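Moving a Scheduled Task to the Drellari Hosting Service

Last updated: December 29, 2025

This guide is for staff at the Mistville and Mitarham offices who maintain small web applications and wish to move a scheduled task, such as a nightly report or a clean-up script, from a local server to the Drellari hosting service. It assumes that you already have an account and that your application is stored in the shared code repository.

Before you begin

Check that your account belongs to the Deployers group. Membership is shown on your profile page under Access. If the group is missing, submit a request through the service desk and wait for written confirmation before continuing.

Make a note of the following:
The name of the application as it appears in the repository
The time at which the task currently runs
Any passwords or keys the task reads from the local server
The address to which failure notices should be sent

Step 1. Create the task

Sign in to the Drellari console and select Tasks, then New Task. Enter the application name exactly as it appears in the repository. Names are case sensitive. Choose the Yokoyama region unless your data agreement specifies another. The region cannot be changed once the task has been saved.

Step 2. Add the settings

Open the Settings tab and enter each password or key as a separate secret. Secrets must not be written into the code or into the task description. Set the port to 3000 if your script opens a local connection during its run; otherwise leave the field blank.

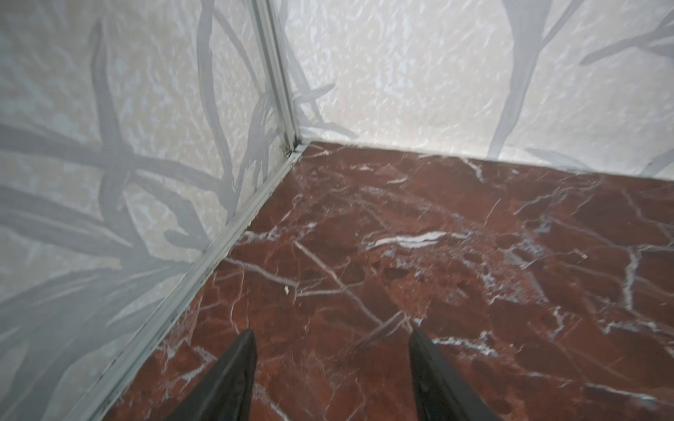

When all the secrets have been entered, select Validate. The console checks that every name used by the script has a matching value. A missing value is reported as error 738, and the name concerned is given on the line below it. Correct the entry and validate again.

Step 3. Set the schedule

Schedules are held in Coordinated Universal Time. Tasks that must run at a fixed local time will need to be adjusted when the clocks change. Enter the hour and minute, select the days required, and save. Avoid midnight where possible, as the service is at its busiest then.

Step 4. Run a test

Select Run Once. The log opens in a new panel and is refreshed as the task proceeds. A successful run ends with the word Completed and an exit code of 0. Exit code 76 means that the task could not reach the database; ask the service desk to confirm that the Yokoyama region has been added to the list of permitted connections.

Step 5. Retire the old task

Leave the old task in place, but disabled, for seven days after the first successful scheduled run. Both versions must not be active at the same time, or reports may be issued twice. Once the period has passed, delete the old task and remove its passwords from the local server.

Logs are kept until the end of the following month. Logs for tasks run in January, for instance, are removed at the end of February. Download any that you are required to retain.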